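Part-time Move-in Assistant, Kunddale

Employer: Ondrejka Furnished Rentals
Location: Kunddale, with regular trips to Kukley
Hours: 29 per week, on a fixed rota
Reference number: 2431
Closing date: 14/09/2022

Ondrejka Furnished Rentals lets and manages 643 furnished apartments in Kunddale and Kukley. Most tenants stay between three months and a year. We are looking for a move-in assistant to join the Kunddale office and get apartments ready between one tenancy and the next.

The post is permanent and part time. It came up when our previous assistant moved to the lettings desk in April, and the work has been shared out among the rest of the office over the summer.

What the job involves

You will be given a list of apartments at the start of each shift. In each one you check the contents against the inventory, note anything missing or damaged, carry out small repairs and leave the place ready for the cleaners or the new tenant, depending on the stage it has reached. A studio usually takes an hour. A two-bedroom apartment can take most of a morning, more if the last tenant stayed a long time.

Small repairs means things like tightening hinges and handles, changing light bulbs, refitting a shelf, bleeding a radiator or replacing a toilet seat. Electrical and plumbing work goes to contractors. You will book those visits and sometimes wait in for them.

Inventories are kept in Brikudex, which runs on a tablet. Each room has its own page, and you go through it item by item, marking condition and adding a note where something has changed. You do not need to have used it before. We will show you, and most people are comfortable with it after a few shifts.

Cabinets and drawers take up more of the time than new staff expect. Every door gets opened and checked, including the ones that look as if they have never been used. Tenants leave behind chargers, medication, passports and, once, a full set of christening silver. Anything of value is bagged, labeled and brought back to the office the same day.
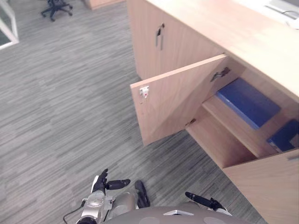

Light wood cabinet with one door open, gray striped carpet in front.

You will also meet new tenants at the apartment about twice a week, hand over keys, show them how the heating and appliances work and go through the inventory with them before they sign it. Many of our tenants have just arrived from another country and are tired. Some will have questions about buses, trash collection or where to register with a doctor. There is a folder in each apartment with this information and part of your job is to keep it up to date.

The rest of the work is fairly routine:

Collecting and returning keys at the Kunddale office
Taking meter readings at the start and end of each tenancy
Keeping the store room in order and telling the office when linen, bulbs or kitchen basics run low
Moving light furniture, with a second person for anything heavy
Driving the small van between Kunddale and Kukley

What we need from you

A full, valid driver's license. The van is a manual.
Reasonable skill with hand tools.
Clear written English. Your notes are used when deposits are returned, and a tenant may ask to see them.
The ability to climb stairs and carry boxes. Several of our buildings have no elevator.
Two references, at least one of them from an employer.

Experience in housekeeping, property maintenance, hotels or removals would be useful. It is not required. A second language would also help at handovers - any language, as we have tenants from all over.

The job means entering people's homes, and a background check is carried out before the start date. We pay for it.

Hours and pay

Shifts start at 8:30 and finish by 3:00, with an unpaid half-hour lunch break. The end of the month is the busiest time and leave is limited to one person at a time during that week. At other times leave is easy to arrange if you give us 14 days' notice.

Pay is by the hour and is paid monthly. The current rate is on the application form, along with the rate for extra hours. Extra hours are offered first to part-time staff and you are free to turn them down. Work clothes, safety shoes and a phone are provided. You may not use the van for private trips, but travel in your own car between apartments is paid back at the office rate.

There is a probation period of three months. For the first two weeks you will work alongside another member of the team, and after that you will mostly be on your own during the day, with the office at the end of the phone.

How to apply

Application forms can be picked up from the Kunddale office or requested by email. Please quote the reference number at the top of this page. A resume alone is not enough, as we need the answers to the questions on the form, but you may attach one.

Interviews will be held at the Kunddale office and last forty minutes. Part of that time is a short practical task: we give you an inventory and ask you to check one room against it. You do not need to prepare anything for this. Bring your license with you.

Questions about the job can be put to Hafþór Ravn, operations manager, who is at the Kunddale office in the mornings. He can also arrange for you to spend an hour with one of the team before you apply, if you would like to see the work first.

All applicants will get a reply. Forms received after the closing date will be kept for later vacancies only if you tick the box on the last page.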